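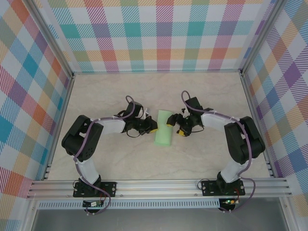 How does an operator show a two-armed robot what to do? The operator moves a pair of hand-held leader arms, and the robot's own arms copy each motion while the joint positions and camera views are recorded.

The Udberg laboratory has completed 203 demonstrations under this method toward a goal of 310. The current set covers the handling of soft and light items, including foam and folded paper. Deepika Kotian, who directs the work, has asked operators to close the grippers slowly on paper - a hurried grasp is difficult for the software to learn from.

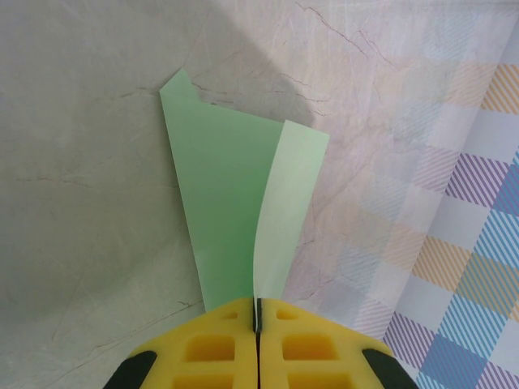
Sessions are limited to six demonstrations per operator before a change of hands. Recordings are reviewed by Fanni Jakab, and those with long pauses are returned for repetition. Staff members who wish to be trained as operators should contact her office before the end of February.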